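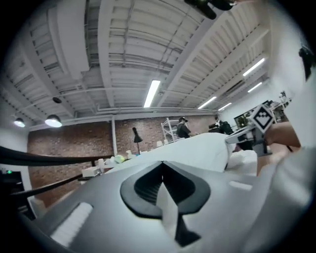 White fabric by the brick wall at the Sestberg hall, under the long ceiling lights. Photo: Eduard Havlíček

SESTBERG - If you have been meaning to clear out the linen closet, November might be the month to do it, because the folding tables are back at the old Hájek hall and there is plenty of room on them for whatever you care to bring.

The linen drive, which the Trendonis neighborhood club has run for 4 years now, collects clean sheets, tablecloths, duvet covers and curtains and gets them sorted, folded and packed for families moving into new apartments on the Skarkar side of town. Last year the club packed 2,310 pieces before the holidays, and this year it would dearly love to go past that, though everyone is too polite to call it a goal!

Anyone who has stopped by the hall will know the room, with its red brick and its white ceiling with all the beams and thin pipes left showing. It used to be a rather gloomy place to spend an evening, but with the long tubes and the black pendant lamps lit you can spot a tea stain from a good way off (and people do).

The big pieces are what take the time. A pillowcase is done before you have thought about it, but a king-size sheet seems to grow while you are holding it, and the fitted ones have started more than one friendly argument about whether you tuck the corners first or fold the whole thing in half and hope for the best. Both schools are welcome.

"My grandmother could fold a bedsheet by herself in a hallway," said Eduard Havlíček, who looks after the packing lists. "I need a table and a good deal of patience, and even then I wouldn't want her to see the result."

So far about 300 pieces have been packed and labeled by size. Double sheets and plain white tablecloths are the most wanted, and single duvet covers are always useful. Please wash everything before you bring it, and leave pillows and blankets at home this time, as the shelves in the back are only deep enough for flat things.

Drop-off is at the side door from 4 p.m. until the lights go out at 8, and folding goes on the whole time, with coffee. Those who can't make it in the evening may leave a tied bag at the Hájek bakery counter, marked with the word "linen" and what is inside.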